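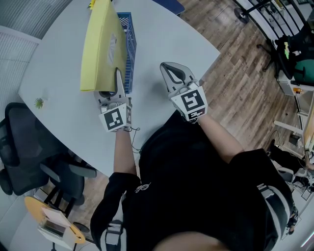
Prezada Ilgın Canpolat,

Confirmamos a receção do relatório de abril sobre a rede de esgotos de Cirum. A inspeção do coletor norte mantém-se – com acesso pela rua Muñoz – e abrangerá 749 metros de conduta. O parecer seguirá no prazo de 15 dias.

Com os melhores cumprimentos,
Shabani Muli
Divisão de Saneamento

Ilgın Canpolat escreveu:
> Foram registadas mais de 20 descargas no coletor norte.
> Solicita-se confirmação da inspeção prevista e do troço abrangido.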